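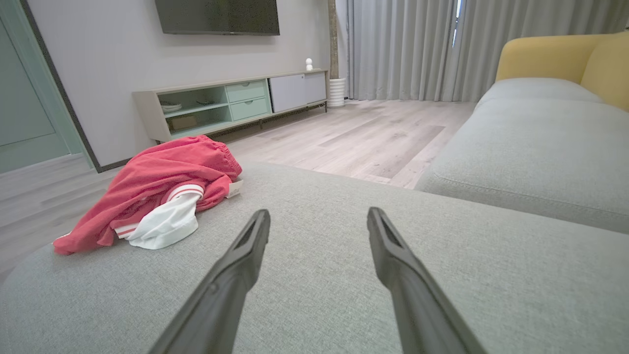
Speaker notes: Teaching the jab to people who never want to get hit
Firdevs Başaran
Coaches' meetup, 20 Jun 2021

Opening (keep it short, they've been sitting since lunch)

Hi everybody. I coach recreational boxing at the Flores gym, mostly adults, mostly people who will never have a bout and are very happy about that. I love this group. I started coaching them as a favor, two evenings a week, and now they are nearly my whole timetable.

What I want to talk about is the jab, and only the jab. I know, I know. You all teach it already. But I think we rush it, and I think we teach it to hobby boxers the way we were taught it ourselves, as the thing you throw before the real punch.

Ask the room: who here gave a first-timer a jab-cross combination in the first session? Wait for hands. Mine goes up too. I did it for years.

Why I changed

Tell the Bandonov story. It's a small club show, no titles, and I went along to help in the corner with one of my few competing boxers. She had lovely combinations on the pads. In the first round she threw her jab, pulled it back low and ate a right hand over the top. Same thing again a minute later. Between rounds I told her "hand home, hand home" and she nodded, and then she did it a third time.

She wasn't careless. I had taught her that! On the pads I was calling one-two so fast that the jab never had time to come back. She learned half a punch, and learned it very well.

(Pause here. Let them think about their own pad work.)

So the next week I went back to the beginning with everybody, hobby people included, and I ran a whole block on the jab. Seven weeks. I expected complaints. I got two people asking when we would do hooks, and then they got into it and stopped asking.

The block, week by week

Don't read every line of this. Hit the ones in capitals and take questions as they come.

Week 1 - FEET. No punches at all for the first half. Step with the lead foot, the back foot follows, same distance between them when you finish. Then add the hand. The hand and the front foot go together. If they hear two sounds, something is early.

Week 2 - The shoulder. Chin tucked behind it at full reach. I have them hold the end position and I walk along the line looking at chins. People giggle at this. Let them.

Week 3 - HAND HOME. My favorite. Partner stands in front with a pad held up and a second pad ready at the side. Boxer jabs the first one, partner reaches gently for the cheek with the other. If the glove is back, it lands on the glove. Light! This is the closest many of my people ever come to being hit and it has to feel like a game.

Week 4 - Jab to the body. Bend the knees, not the back. Eyes stay up. Demo this with someone from the audience, ideally someone tall.

Week 5 - Doubles. The second jab is where feet fall apart, so go back to week 1 if you need to. I usually need to.

Week 6 - JAB ONLY SPARRING. Touch contact, big gloves, headguards, rounds as short as you like. Both people use the lead hand only. It's wonderful to watch. They feint, they draw a jab and step off it, they start to see distance. I had a retired bus driver jabbing off the back foot like he'd been doing it since he was a kid.

Week 7 - Now add the cross. One cross. Look at how much better it is. It really is night and day on the bag, and the reason is that they're finally standing in the right place when they throw it.

If someone asks about boredom

They will ask. My group started at 16 people and I'd be lying if I said every single one adored week 2. Music helps. Changing partners helps a lot. The last part of every session was still conditioning and bag rounds, and on the bag in that last part they could throw what they wanted.

If someone asks about competing boxers

Same block, squeezed. I do it with them each October before the shows start up again. They grumble more than the hobby boxers do. My boxer from the Bandonov show still writes HH on her wraps, for hand home.

If someone asks about southpaws

Pair them with everyone. Lead hands get in each other's way and that's a great lesson - outside foot, outside hand, who owns the lane. Skip the long version unless there's time, I can talk about this until the building closes.

Demo

Need: one pair of pads, two volunteers, tape for the floor. Put the tape down BEFORE the talk this time.
Do week 3 first, slowly, then with a little pace. Then swap so the volunteer holds for me and I do it badly on purpose, low return, and get tapped. Ask the room what they saw.

Last bit

Try one jab-only round this week. Any group, any level, gloves on, lead hand only. Then come and tell me how it went, I would love to hear it, the bad ones too.

Thank Aseo club for the hall and the coffee. Remind people that the wrap and taping session is next door. Questions.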